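The kettle is on before I have got my coat off, and the first thing I am told is that the mare can hear us. Her box is only across the yard from the kitchen window, and she has learnt that voices in the kitchen at this time of the morning mean a bucket before long. "She's been like that since she was a yearling," says the woman who bred her, trained her and has now brought her home. "You couldn't keep a secret from her, and you certainly couldn't keep a carrot."

Clirar is eight now, and her racing days are behind her. She was bred here at Osman, a small place with more hedge than paddock, out of a mare called Skukine who cost very little and who, for a good while, looked dear at the price. Skukine ran twice and beat one horse home in total. "My husband said we'd bought a very handsome lawnmower," her owner remembers. "But she had a lovely walk on her, and she was kind, and I've always thought you can do something with kind."

What she did was send her to Hirico, a stallion standing two counties away whom hardly anyone was using at the time. It was not a clever plan, she insists. He was near enough to drive to and back in a day, and she had liked his head. The result was a leggy bay filly who was late to everything – late to foal, late to grow, late to work out what her back end was for.

"We didn't run her at two, and I'm glad of it," she says. "People kept asking when they'd see her and I kept saying October, and then I didn't say which October." When the filly did get to the track she finished tailed off over six furlongs, and then again over seven. It was the jockey, getting down after the second of those, who suggested trying a good deal further. She went up to two miles the next season and won by the length of the straight, or that is how it is told in this kitchen.

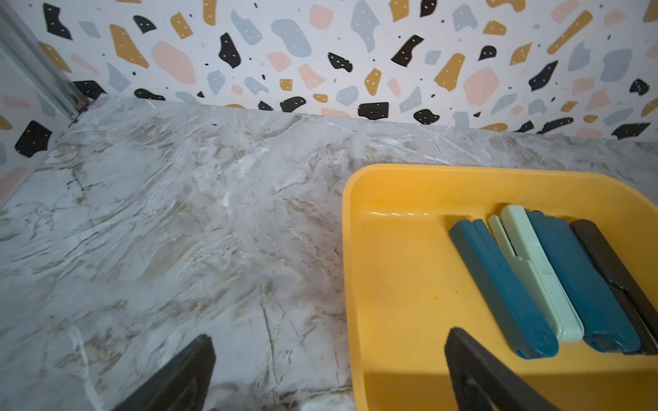

The lad who rode her out most mornings puts it rather differently, and says that she only won that day by a length and a half, that the ground had gone against the favourite, and that everyone at Osman has been adding to the distance ever since. He was fond of her all the same. She would pull his arms out going up the gallop, he says, and then walk home on a loose rein like a riding school pony.

There were six wins in the end, and a fair few places, and one afternoon when she ran in far better company than anybody had meant her to and came third. The prize money that day came to 2,777 pounds, and it went straight on the barn roof. "I can tell you exactly, as I wrote it on the calendar," her breeder says, laughing. "The roofer wanted 300 more than that, of course. They always do."

I ask whether it was hard to stop. She takes a while over it, and gets up to look out at the yard before she answers. "There was a bit of heat in a leg in the spring. It went down again, and the vet was happy enough, and we could have gone on. But I'd stood in the rain with her mother and I'd stood in the rain with her, and I thought, well, she's done what we asked and a lot we never asked. I'd like to see her fat."

Fat she is certainly getting. She has been turned out with an elderly pony for company and will visit a stallion next year, though which one is still being argued over, often at breakfast. Hirico would have been the sentimental thought for another of the family's mares, but he has been retired from covering and is said to be enjoying it.

We go out at last with the bucket, and there she is with her head over the door, ears forward, banging one foot to hurry us up.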